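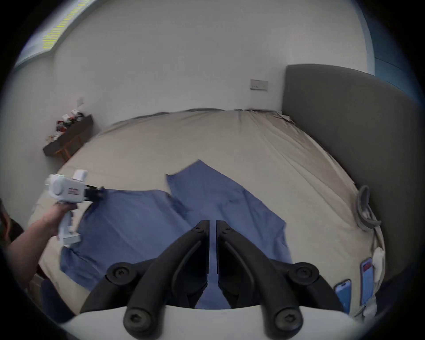 Students in the Griston robotics club have spent the spring term teaching a two-armed robot to handle laundry, and they will show the results at an open evening on a Wednesday in March. The club does its recording at members' homes, with a pair of hand-held grippers worked by one person. A typical session uses a large piece of blue cloth spread on a bed with a beige sheet, one gripper pinching the upper left edge and lifting it slightly while the black fingers of the other are held over the middle. Each session is saved and later used to train the club's robot, which is called Kondik.

The club has recorded 1351 sessions so far. Of those, 459 passed the students' own checks and went into the training set. Most of the rest were dropped for simple problems such as a hand blocking the view, a recording that started too late, or two grippers whose clocks did not match.

"We threw out a lot of our early work," said Borislav Berisha, who coaches the club. "The students wrote the rules for what counts as a good recording, and they applied them to their own sessions first. A few of them lost a whole weekend of work that way. The next batch was much better."

Cloth was the students' choice. In previous years the club worked with blocks and plastic cups, which keep their shape when they are picked up. A shirt or a towel lands differently each time it is dropped, and a small pull on one corner can move the whole piece. Members voted in the fall to take on folding as the project for the year, and they agreed to work on ordinary beds and tables instead of building a special surface at the school.

Recording at home gave the club a wider mix of rooms, lighting and bedding than the workshop could offer. It also caused some trouble. Sessions made near a window late in the day were often too dark to use, and soft mattresses made it harder to get a finger under the edge of the cloth. The students now record in daylight where they can and note the type of surface on a short form before they begin.

Each member who records must first complete a training hour at the workshop. The hour covers how to hold the grippers, how fast to move, how to check the battery, and what to do when the cloth slips. Families are asked to agree in writing before any recording takes place in their home, and sessions that show a person's face are deleted.

Kondik can now pick up a hand towel by one corner and fold it in half. Full-size shirts remain difficult. The robot often grips two layers when it should take one, and it does not yet know how to start over when a sleeve is trapped underneath. Work on sleeves will continue through the end of the school year.

The project has a budget of $600, paid for by the school's activity fund. Most of it went to storage drives and replacement finger parts. Zesteck, a local repair shop, lent the club a workbench and let students use its tools after school.

A team of 5 members will take Kondik to the Akanda Student Robotics Meet later this spring. Teams at the meet are given a basket of cloth items they have not seen before and are scored on how many they fold within the time limit. It will be the club's first entry in the cloth event.

The open evening will be held in the school workshop and starts at 6:30 p.m. Visitors will be able to try the hand-held grippers, watch Kondik fold towels and talk with the students about how the recordings are made and checked. Admission is free and there is no need to sign up. Parking is available behind the gym, and the workshop entrance is at the east end of the building.

Students who want to join the club for next year can pick up a form at the open evening or at the school office. No experience with robots or programming is required.

Press contact: Borislav Berisha, coach, Griston robotics club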